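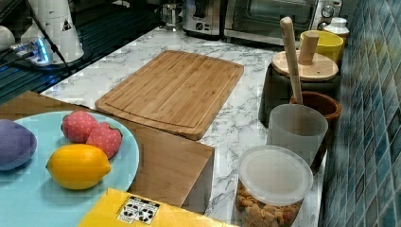

政治思想の厚い本を家で読むときの工夫

読書と本の手入れのコツ/家でできること

政治学や思想史の本は厚いものが多く、通勤中に読むには重すぎます。家の机や食卓で少しずつ読むことになりますが、途中で止まったまま棚に戻る本も出てきます。このページでは、民主主義論や国家論のような大部の本を家で読み、傷めずに保管するための方法をまとめました。道具はほとんど文房具店で買えるものです。

読み始める前に

新しい本は、いきなり真ん中で開かないでください。背の糊が割れる原因になります。背を下にして机に立て、表紙を左右に倒し、前から数十ページ、後ろから数十ページと交互に開いて、指の腹で軽く押さえていきます。中央まで来たら終わりです。無線綴じの厚い本は、これをやるかどうかで一年後の背の形がかなり違います。

次に目次をコピーします。スマートフォンで撮って印刷しても構いません。思想史の本は章の題名が抽象的で、読んでいるうちに自分が全体のどこにいるのか分からなくなりがちです。目次の紙は二つ折りにして表紙の裏に挟み、読み終えた章に日付ではなく一言だけ書きます。「代表制の起源」「ここで反論が出る」程度で足ります。

栞は三枚使います。本文に一枚、巻末の注に一枚、索引に一枚です。注が章末にある本なら、二枚目を章が変わるたびに移します。色の違う細い紙を用意しておくと迷いません。付属の紐の栞は本文用にします。

重い本の支え方

手元にあるマキシミリアーノ・アランシビアの『集会の長い歴史』は1,081ページあり、片手では持てません。寝転んで読むのはあきらめて、書見台に載せています。使っているのはSarbyの折りたたみ式で、ページを押さえる爪が二本付いています。爪が強すぎて薄い紙に跡が残るため、先端に布テープを巻きました。

書見台がない場合は、バスタオルを固く巻いたものを二本、V字に置いて代用できます。本の開きが浅い前半と後半では、左右の高さが変わります。薄い側のタオルを太く巻いて、両方のページがほぼ同じ高さになるようにします。博物館で古書を開くときの枕と同じ考え方です。

食卓で読むときは、まず卓を拭いて、よく乾かしてから本を置きます。飲み物は利き手の反対側の奥に置き、蓋のある容器に入れます。油分の残る卓なら、大きめの紙を一枚敷いてから始めてください。クロス装の本は油染みが取れません。

照明は、本の左上から当てるのが基本です。左利きで書き込みをする人は右上にします。光沢のある口絵は反射するので、口絵を見るときだけ本を少し立てます。

書き込みと付箋

書き込みは2Bの鉛筆が無難です。HBは意外に紙をへこませます。蛍光ペンは裏に抜けますし、何年かすると色が変わって読みにくくなります。

線を引く場所は、読んだその場では決めません。一節を最後まで読んでから戻り、引くなら一か所にします。政治理論の著者は、自分が反対する意見をかなり長く紹介してから批判に入ることがあり、最初に読みながら線を引いていくと、著者の主張と、著者が退けた主張に同じ線が付いてしまいます。余白に記号を使うのもよい方法です。著者の主張は○、他人の意見の紹介は△、自分が納得できない箇所は?としています。三種類より増やすと、後で見返したときに意味を忘れます。

付箋を長く貼ったままにすると、糊が紙に移ることがあります。読み終えたら一か月以内にはがし、必要な箇所はノートに写します。すでに糊が残っている場合は、練り消しを軽く押し当てて取ります。こすらないこと。古い本の紙は表面が毛羽立ちます。

図書館の本には、当然ながら書き込みも付箋もしません。細く切った薄い紙を挟み、上端に番号を書いておき、ノートの番号と対応させます。返す前に全部抜いたか、背を上にして軽く振って確かめます。

人名と用語の一覧を作る

古代の集会から現代の選挙までを一冊で扱うような本は、人名と地名が大量に出てきます。はがき大の厚紙を一枚用意して、縦に三つに区切り、人名、地名、用語を書き入れていきます。初めて出たページも書きます。一枚が埋まったら二枚目に移ります。

用語は、訳語と原語を並べておくと役に立ちます。同じ原語が訳者によって「専制」になったり「独裁」になったりするからです。シュペラ・グルギッチの『静かな統治』では、訳者あとがきに訳語の対照表が付いていました。こういう表がある本は、先にそこを読んで、コピーを目次と一緒に挟んでおくと楽です。『静かな統治』は848ページのうち注がかなりの部分を占めるので、見た目ほど時間はかかりません。

注を全部読むかどうかは、最初の一章で決めます。出典だけの注なら読み飛ばし、議論が続いている注なら拾います。一章分を見れば、その著者の癖は分かります。

読む量の決め方

一日何ページ、と決めるのはあまり勧めません。章の途中で切れると、翌日に前の議論を思い出すのに時間を取られます。節の切れ目で止めるようにして、その日の最後に、次の節の最初の一文だけを読んでおきます。

読む時間は夜10時までにしています。それ以降に読んだ部分は、翌朝ほとんど残っていません。

二冊を並行して読むなら、厚い理論書と、同じ時代を扱った薄い歴史の本を組み合わせます。理論書を二冊並べると、誰が何を言っていたか混ざります。書評を先に読むのは構いませんが、一本だけにしておくほうがよいと思います。三本も読むと、本文を読む前に感想ができあがってしまいます。

棚への入れ方

重い本は下の段に入れます。棚板のたわみは、真ん中に厚い本を集めたときに出やすいので、両端に寄せます。Plondariの上下二巻本のように、合わせて1,441ページになるものは、上巻と下巻を離さず、棚の端の支柱のすぐ横に立てます。

本は詰めすぎないこと。指が一本、上から楽に入るくらいの余裕を残します。取り出すときに背の上端を引っかけて引くと、そこから破れます。両隣の本を少し奥へ押し込み、出てきた背の中ほどをつかんで抜きます。

斜めに立てかけたままの本は、半年もすると歪みます。隙間が空くならブックエンドを使ってください。Meineckeの鉄製のものは底の板が薄く、厚い本でも滑りませんでした。底板の角で本の見返しを突くことがあるので、差し込むときは本を少し持ち上げます。

棚の奥と壁の間は、数センチ空けます。外壁側の部屋では、11月ごろから結露で背の下のほうに黴が出ることがあります。乾燥剤は本に直接触れないように、棚の隅に置きます。

帯とカバー

帯は擦れて破れやすいので、読む間は外しておきます。捨てるかどうか迷ったら、折らずに本の最後のページに挟みます。推薦文に誰の名前があるかは、何年か経ってから見ると面白いものです。

カバーも外して読む人がいますが、外したカバーをなくすことのほうが多いように思います。透明のフィルムを掛けるなら、糊で貼る型ではなく、折り込むだけの型にします。Nekeckの折り込み式は四六判とA5判があり、A5判の厚い本には少し丈が足りません。上下の余りを内側に折らず、そのまま使っています。

ほこりと汚れ

天の部分のほこりは、柔らかい刷毛で背から小口の方向へ払います。本は閉じたまま、しっかり握ってください。緩んでいるとほこりがページの間に入ります。濡れた布は使いません。

小口の手垢は、目の細かい消しゴムで軽く取れます。紙やすりで削る方法もありますが、紙が減りますし、口絵のある本では絵の端まで削れます。私は一度やって、以後やめました。

水をこぼしたときは、濡れたページの間に白いキッチンペーパーを挟み、十数ページごとに置いて閉じ、軽い重しをします。紙は一時間おきに取り替えます。ドライヤーの熱風を当てると波打ちが強くなります。模様の付いたペーパーは色が移るおそれがあるので避けてください。

手放すとき

政治の時事的な本は、数年で読み返さなくなるものがかなりあります。選挙の直前に出た本などは特にそうです。手元に残すか迷う本は、序文だけ読み直します。序文がもう古く感じられるなら、本文も多くの場合そうなっています。

箱に詰めるときは、小さめの箱に平らに積みます。みかん箱より大きいものに詰めると持ち上がりません。底の合わせ目には、ガムテープを十字に貼ります。

関連する項目
・古い新聞の切り抜きを黄ばませない保管
・洋書ペーパーバックの背を直す
・200円前後でそろう読書用の文房具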